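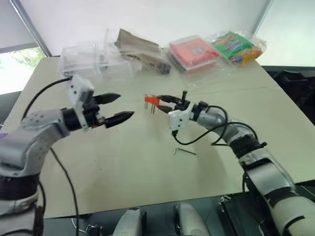 Ramil Javier told the town council that the new recycling rules had left him with a garage full of bags and no idea which of them would be picked up.

He said he had rinsed, sorted and bundled everything the way the leaflet told him to, and the truck drove past his house all the same. A sticker on the lid told him the load was "mixed." It did not say with what.

Search this site Enter keyword Go

His remarks came during an evening meeting that ran until after 10 p.m., most of it taken up by complaints over the change in curbside collection in Grultholm. The town switched in September from a single bin for all recycling to separate collections for paper and for containers, picked up on alternating weeks.

Under the old system, residents could put cans, bottles, cardboard and newspaper in the same cart. Now paper and cardboard go out one week, and metal cans, glass and plastic containers go out the next. Carts holding the wrong material are left at the curb with a sticker.

The town's public works office said 247 households had called or written since the change. Most of the complaints were about missed pickups. Others were about the calendar mailed out in August, which showed the wrong week for streets on the east side of Marín Avenue.

Erlinda Evangelista, who runs the office, told the council the calendar mistake was made before printing and should have been caught. Corrected copies have been mailed, she said, and the version on the town website was replaced the same week the error was reported.

"If you live east of Marín and you still have the green calendar, throw it out," she said. "The right one is yellow."

Evangelista said the change was made to meet the terms of a new contract with Destico, the hauler that took over collection this year. The old contract allowed mixed loads, which were sorted at a plant outside the county. That plant stopped taking material from Grultholm when the contract ended. The buyers Destico works with pay more for clean paper and will turn away bales with broken glass in them.

She said the stickers would be redesigned. The current one has a single box marked "mixed." The new one will list common problems, including food left in containers, plastic bags, and paper put out in a container week, and the driver will check the one that applies.

Several people at the meeting asked about plastic bags. Evangelista said bags of any kind are not accepted in the carts, even when they are used to hold other recycling. Cans and bottles should be put in loose. Shredded paper is the one exception and should go in a closed paper sack.

A woman from Wimura Court said the lane behind her building is too narrow for the new trucks and that tenants had been told to roll their carts to the corner. She said some of her neighbors are in their eighties and cannot do that. Evangelista said residents who are unable to move a cart can sign up for assisted pickup at no charge, and that the form would be sent to the building.

Council members spent close to an hour on whether to pause the stickers until the end of the year. One proposal would have had crews collect everything for 3 months and leave a note explaining what was wrong. Destico's regional office said in a letter read at the meeting that it could not do this under the contract without charging the town for rejected loads.

The council voted 3 to 2 against the pause. It then agreed, without a formal vote, to ask Destico for a shorter grace period covering only the streets that got the wrong calendar. The company has not yet replied.

Javier, who spoke a second time near the end of the meeting, asked what he was supposed to do with the bags already in his garage. Evangelista said residents can bring sorted material to the public works yard on Depot Road, which is open from 8 a.m. to 4 p.m. There are separate dumpsters for paper and for containers just inside the gate, and no permit is needed. Town ID is not checked for recycling, but it is still required for tires, paint and yard waste.

He asked whether an attendant could look at his load before he emptied it. She said yes.

The monthly recycling fee on the utility bill will stay the same through the end of the contract year. Trash pickup days have not changed. Residents with a missed cart should call the public works office before noon on the day after their scheduled pickup, and leave the cart at the curb until a truck returns.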